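Packing Bench Basics: Small Boxes, Flaps and Fill
Course handout, Unit 8 — Tandton Adult Learning, Room 318

Welcome back, packers! Last unit was all paper (dockets, labels, the dreaded returns form) and this one is all hands. We start with the small open carton, the size you'll meet more than any other. 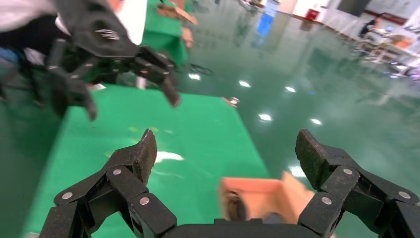
Small boxes get treated as the easy ones, and I'd love you to drop that idea by the end of the morning. A big carton forgives you. You can throw in another handful of paper and it will probably travel fine. A small one shows every lazy fold, and the item inside has only a little way to go before it hits a wall.

Before you start

Clear your bench down to what you need for one order: the flat carton, the item, the fill, the tape, the order slip. Put the slip on your non-writing side and leave it there. Most wrong-item errors in the Zirnircombe exercise (the one we did with the mixed order sheets) came from slips wandering under other things.

Smooth bench tops are lovely to work on because a carton turns with one finger. They also let a light carton skate away when you press on a flap, so keep one hand low on the side of the box while the other hand folds.

Words we will use

Flap: any panel that folds to close the box. Minor flaps are the short pair, major flaps are the long pair.
Score: the pressed line where the board wants to bend.
Square: all four corners at right angles, no lean.
Void: the empty space left once the item is in.
Fill: whatever takes up the void.
Flat: a carton that has not been opened out yet.

Opening out a flat

Pick up the flat with the printed side away from you, if it has one. Push the two folded edges toward each other and let the box open by itself — it really does want to! Go a little past square, then come back. That small overbend takes the spring out of the scores and the carton will stand up without arguing.

Fold the bottom minors first, then the majors. Check that the majors meet along their whole length. If there's a gap at one end, the box is leaning, and no amount of tape will fix it. Open it up and start over.

Tape along the center seam and carry it down each side. Rub it flat with your palm. Tape that has only been laid on looks the same as tape that has been pressed, right up until somebody lifts the box.

Where the item goes

Beginners nearly always put the item straight into a corner. It feels tidy, and the corner seems like the strongest place. The corner is strong, but it's also where a dropped box lands, and whatever is sitting in it takes the knock. Lay your fill first, then the item in the middle, then more fill down the sides until it can't slide.

The test is my favorite part of the whole course. Hold the flaps shut with both hands and tip the box gently toward you, away from you, left and right. Listen. If you hear or feel anything move, open up and add fill. When the room goes quiet during this bit I know we've got a good group.

Don't overdo it, though. Flaps that bulge have fill pushing on the tape from inside, and the box won't stack.

Flaps while you load

Fold the top flaps all the way back on themselves if the scores allow. A flap left standing halfway will catch your sleeve, or drop over the opening just as you go in with the item. With very small cartons you may find one flap springs up again. Crease it back once more, firmly, and it usually gives in.

Order for closing: minors, check the slip, majors, tape. The slip check sits in the middle on purpose. It's your last look at the item.

Practice order sheet

You'll each get a copy of order 1301 from our pretend supplier, Van der Linden. It asks for 8 small cartons, one item in each, no two items the same shape. Work alone for the first half and then swap benches and tip-test your neighbor's boxes. Be kind and be fussy.

Write down for each carton:
— item name as shown on the slip
— type of fill used
— pass or repack on the first tip test
— anything you'd change

Repacks don't lose you marks. I'm much more interested in the last column.

Keeping the floor clear

Look down now and then! Small parts roll off benches, tape ends stick to shoes, and cables have to run somewhere. Pick up what you drop when you drop it, and step over cables with care until they can be moved out of the walkway.

For next time

Read the Brerance sheet on double-wall board (it's short, and the diagrams are great). Bring one small carton from home, any condition, and we'll take it apart at the seams to see how it was made. Crushed ones are especially welcome.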